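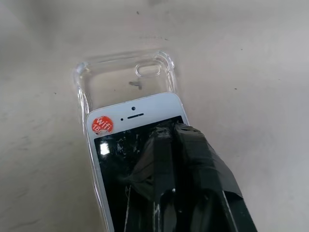

Tellarora Small Chores

README, last touched Feb 14, 2025

Hi, and thanks for downloading this. Tellarora Small Chores is a set of robot arm recordings I put together to poke at one question: can a machine do the dull little jobs people do at a kitchen table or a repair bench without thinking? My answer so far is "sometimes, if you're patient, and please don't watch the phone case ones first."

What's in it

There are 2,000 episodes spread over 33 chores. Each episode is one try at one chore, start to finish, with wrist camera video, arm joint positions, gripper opening and a one-line instruction in plain English ("put the phone in the case", "close the lunch box", "hang the mug on the hook"). I wrote the instructions myself, so if they sound like somebody talking to a roommate, that's why.

The chores come in two folders. "home" has the kitchen and laundry stuff. "bench" has the shop-floor stuff, which I picked after a long afternoon hanging around the Nasr repair counter in Misbridge and writing down every single thing that got done by hand. Putting cases on phones was at the top of that list, and it's also the chore I get the most email about, so let me talk about it for a bit.

The phone case chore

Sounds easy, right? A person does it while looking at something else. For the arm it's a mess of small problems. The case is clear plastic, so what the camera mostly gets is a bright rim and a couple of highlights, and the tabletop shows right through the back. The phone is white with a dark, glossy screen that throws glare. And with this wrist camera, the gripper covers a good piece of the phone just when you'd most like to see it!

Then there's the pushing. You can slide the phone partway into the case and still have the whole top end sitting empty, and from there the fingers have to press and shove without scooting the case along with it. I wrapped both fingers in black tape for grip. It wrinkles, it gets shiny in spots, and against a black screen it's hard to tell where finger stops and phone starts. If your model does anything based on finding the fingertips, check it on this chore early.

The screen is cracked and scratched all over one side, and there's an orange-red sticker on the top corner that says "Wifi" and "16". Please don't let your model learn that sticker as a landmark. Mine did. I covered it up for a test and the policy wandered off like it had forgotten what a phone was.

So can machines do chores yet?

I trained a simple baseline on the Vaneo arm and ran each chore a bunch of times. On 9 of the chores it's good enough that I'd leave it alone while I made coffee. Those are mostly pick-up-and-drop jobs, with soft stuff or big targets. On 4 it never finished once, and the phone case is one of them. Everything else lands in the middle, where it works until you nudge the table.

My hunch is that tight fits are the wall. Anything that ends in a click or a snap needs feel, and there's no touch sensor in this setup. I'd love to be proved wrong, so send me your numbers!

Known problems

Gripper opening is a little off in the older bench episodes, from before I redid the tape. Lighting is pretty flat throughout, so don't expect a model to cope with a sunny kitchen. Failed tries are left in and marked "fail" in the episode file. A few I couldn't decide on are marked "unsure", and you can drop those if you like things tidy.

License

Use it for whatever you want, including paid work. Just mention Tellarora somewhere. Bug reports go in the issues tab, and please include the episode name or I'll never find it.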